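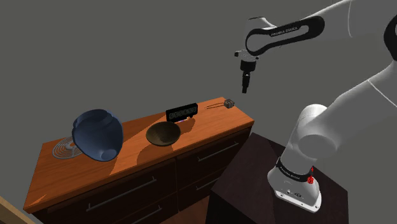

4. Loading a room scene and first jog (Kineden Sim, home pack)

Do section 3 first. Licence has to be active or the arm loads but wont move.

1. Open Kineden, pick Scenes, then Bestomgate Home Pack. Choose Dresser.

2. Set arm to Franka, mount to Pedestal. Don't use Floor with this scene, reach is too short for the dresser top.

3. Press Load. First load is slow, textures get cached. Leave it alone.

4. Check the start pose before you touch anything. Gripper hanging down past the end of the dresser, fingers clear of the wood. If it's inside the dresser, hit Reset Pose and reload.

5. Jog up first, then across. Slow speed only.

Note: the two-pronged metal piece near the back right corner is the easiest first pick, it's closest to the gripper. Leave the bowl and the dark blue vessel til grasp tuning is done (section 6).

Note: drawers are locked by default. Unlock under Joints, Furniture. Handles are long bars, aproach square to the bar.

CAUTION: Collision stop is off in Callen export mode. Turn it back on before you run anything on a real arm.

Error 523 = physics step overrun. Drop max contacts to 3,000 and reload the scene.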